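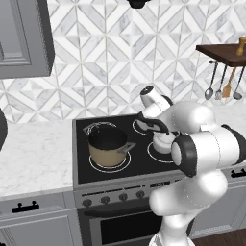
Figure 1. Simulated kitchen with a robotic arm over a four-burner stove; a tan pot is on the front-left burner.

Home | Current issue | Archive | For authors | Contact

3. Effect of cooking method on omega-3 content

3.1 Samples

Flaxseed was bought from one grower in Arkotmont after the December harvest and stored in sealed bags in the dark. Seed from a second grower, Skorard, was used only to check the extraction step. All lots were ground on the day of use and passed through the same sieve. Lots with visible mold were thrown out before grinding.

3.2 Heating

Ground seed was stirred into water and heated by one of three methods: a slow simmer, a short boil, or baking in a thin layer. Six portions were prepared for each method, along with an unheated control. Portions were cooled in an ice bath and held for 48 hours under nitrogen before the oil was extracted. Alpha-linolenic acid (ALA) was measured by gas chromatography, and peroxide value was taken as the measure of early oxidation.

3.3 Results

Simmered and boiled portions did not differ from the control in ALA. Baked portions lost almost 13 percent, and their peroxide values were higher in every case. The loss was greatest in portions spread thinnest, which suggests that contact with air matters more than temperature over the range tested. We did not measure lignans. The Skorard seed gave the same ranking, although its starting ALA was lower.

A daily serving supplying 3000 mg of ALA before cooking would therefore still supply most of that amount after baking. Whether the oxidation products affect absorption cannot be judged from these data. The feeding trial described in Section 4 used simmered seed only.

Comments

Ritu Mathur: Was the moisture content of the seed recorded before grinding? It would help in comparing the two growers.

Desta Seyoum: Peroxide value alone can miss later stages of oxidation. An anisidine value should be reported with it.

Hamdia Alemayehu: Section 3.2 gives no baking temperature. Is it in the supplement?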